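Section 3: Setting up the Carkel and running your first wash

If you've come straight here from the unpacking section, well done, the heavy bit is over. I'm assuming the Carkel is now standing roughly where you want it, the cardboard is flattened and the instruction sheet with the very small print has gone in a drawer. I wrote this guide for the tenants at Lestcombe after the third person in a month knocked on my door to ask why their machine was walking across the kitchen, so if some of it sounds like I'm talking to one particular building, I am! It should still do for anybody with the same machine.

Have these to hand before you start: a spirit level (a little one is fine), the spanner from the bag of bits, a torch, an old towel and a shallow tray. Matvii Kuzmenko in the flat below mine has a proper set of everything and lends it out if you ask nicely.

3.1 Taking out the transit bolts

Please do this first. Arsen Melnychuk ran his with the bolts in and I could hear it from the car park.

1. Make sure the machine is unplugged and the water is off.

2. Pull it forward far enough to get your arm round the back. Walk it out corner by corner, don't drag it, or you'll have two nice grooves in the lino for ever.

3. Find the bolts on the back panel. They each sit in a plastic sleeve. Undo them with the spanner, anticlockwise, until they turn freely.

4. Wiggle each one towards you and pull it out along with its sleeve. They're stiff. Mine needed a good tug and some muttering.

5. Push the blanking caps into the holes until they click.

6. Put the bolts in a labelled bag and keep it. You'll want them if you ever move house.

Caution: if a sleeve stays behind in the hole, fish it out before you go any further. Don't push it in.

3.2 Levelling

1. Slide the machine back to within a hand's width of the wall.

2. Lay the spirit level on top, front to back and then side to side.

3. Wind the front feet up or down until you're happy with both. The back feet are fixed on this model, so if your floor dips at the back you'll be doing all the work at the front.

4. Press down on opposite corners of the top. It shouldn't rock at all.

5. Tighten the lock nuts up against the base. I forgot these the first time and had to do the whole job again a fortnight later.

Note: the rubber mats sold for putting under washing machines are a mixed blessing. On a wooden floor I found mine made the wobble worse. On concrete it was fine. Try without one to begin with.

3.3 Water and waste

1. Check there's a rubber washer inside each end of the fill hose. Ours came with one loose in the bag, which I nearly threw out with the packaging.

2. Screw the straight end on to the cold tap and the bent end on to the machine. Hand tight, then a small nip with the spanner. No more than that, the threads are plastic.

3. Hook the waste hose into the standpipe with the plastic crook holding it in shape. Leave it a bit of air round the sides. Don't tape it in.

4. Put the tray under the tap, open it slowly and go and make a cup of tea.

5. Come back and run a dry finger round both joints. Any damp at all, turn the tap off, undo the joint, reseat the washer and try again.

Caution: if you're replacing an old machine, the isolating valve may not have been touched in years. Turn it gently. Larysa Antoniuk's came off in her hand, and that was a long evening with a mop. Know where the main stopcock is before you start (in our building it's behind the panel by the meters).

3.4 Power

The machine draws 2000 watts when it's heating, so it wants a wall socket to itself. No extension leads, no adaptors, and don't share it with the kettle on one of those little cubes. The plug must be somewhere you can reach once the machine is pushed back. If the only socket is right behind it, get an electrician to put a switch above the worktop. We used Bromach for ours and they were in and out before lunch.

3.5 The empty run

It's tempting to skip this one. Don't! The drum has been tested at the factory and there's usually a drop of old water and a whiff of grease in there.

1. Nothing in the drum, door shut.

2. One spoonful of powder in the main compartment.

3. Turn the dial to Cottons and pick the hottest setting.

4. Press and hold Start until the light stops blinking.

5. Stay in while it runs. Have a look underneath with the torch at the fill, again when it's turning, and again when it empties.

You'll hear a clunk as the door locks and a sort of cough when the pump starts. Both normal. A steady grinding isn't, and if you get one, switch off and check you really did take out all the bolts.

3.6 Your first proper load

I always tell people to start with something tough and not too precious. Jeans are good for this, or old towels. Leave the wool jumpers until you and the machine know each other better.

1. Empty every pocket. Do the little coin pocket as well. Tissues are the worst, they get into everything, and Oleksandra Hrynyshyn once washed a biro with a whole load of school shirts. 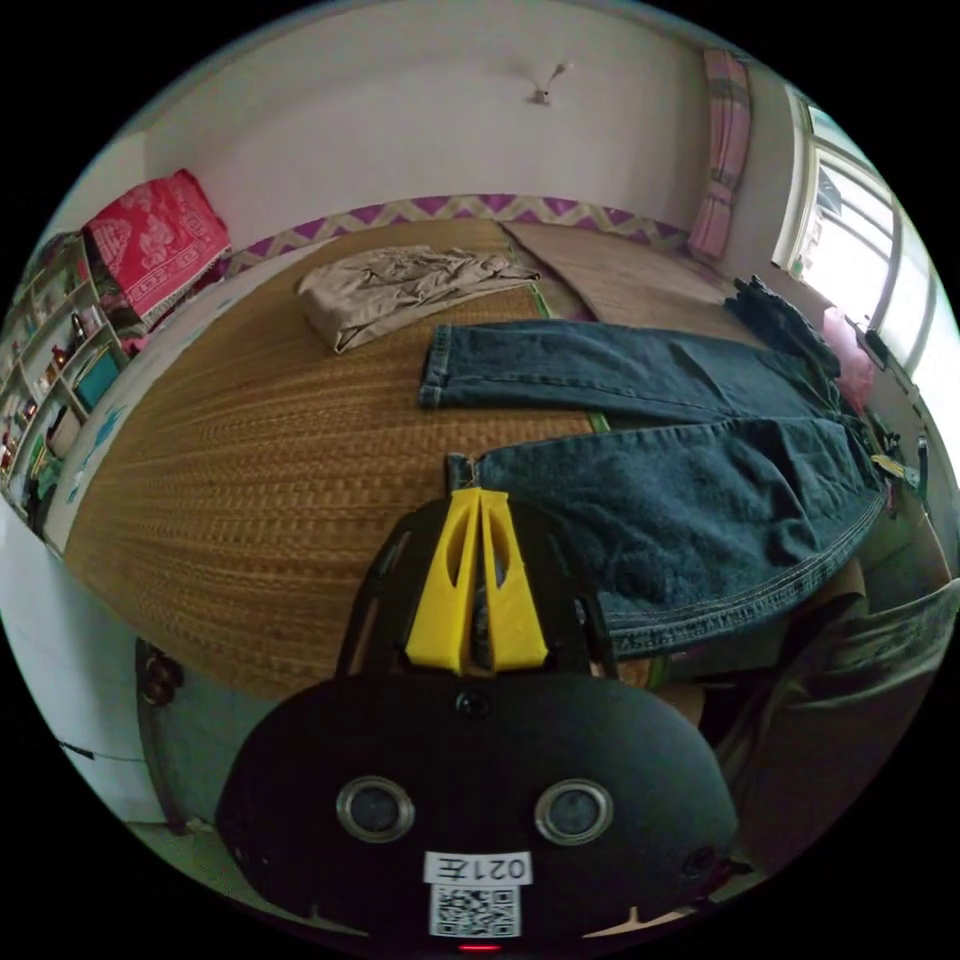
2. Do up zips and buttons, then turn anything dark inside out. It keeps the colour longer and stops the zip from scratching the door glass.

3. Shake things out flat before they go in. A leg that's rolled up in a ball comes out with a dirty patch in the middle and creases you could cut yourself on.

4. Fill the drum loosely. You should be able to get your hand in flat above the clothes. Denim soaks up a lot of water and gets very heavy, so go for less than you think.

5. Measure your powder or liquid. Our water is on the soft side, so I use less than the packet says. If there's still foam on the glass at the last rinse you've used too much.

6. Choose Mixed, turn the temperature down to cool and leave the spin on the middle setting.

7. Hold Start. Once the door has locked you've got a short while to press Pause and throw in the sock you dropped in the hall. After that the water's too high and it won't open.

8. When it finishes, wait for the click before you pull the handle. It takes a couple of minutes and no amount of yanking will hurry it (the handle on Svitlana Sydorenko's old Paterson snapped clean off that way).

Note: a single heavy item on its own, like a bath mat, will often make the machine stop and start before it spins. It's trying to balance itself. Put a towel or two in with it and it usually settles.

3.7 After every wash

Leave the door ajar and pull the drawer out a little way. Wipe round the rubber seal, especially the fold at the bottom where the fluff collects. I keep an old flannel on the tap for it.

The pump filter is behind the small flap at the bottom right. Give it a clean once a month for the first few months, as new towels shed like mad. Lay the old towel down and put your tray in front before you unscrew the cap, and go slowly, there's always more water in there than you'd expect. Have a feel inside for coins and hair grips, screw the cap back until it stops, and run a short rinse to check it isn't dripping.

If the display shows E3, that's the drain. Check the waste hose for a kink first, then the filter. E2 is the water not coming in, and nine times out of ten somebody's left the tap off. Anything else, look in Section 5 or come and find me, I'm generally in after six.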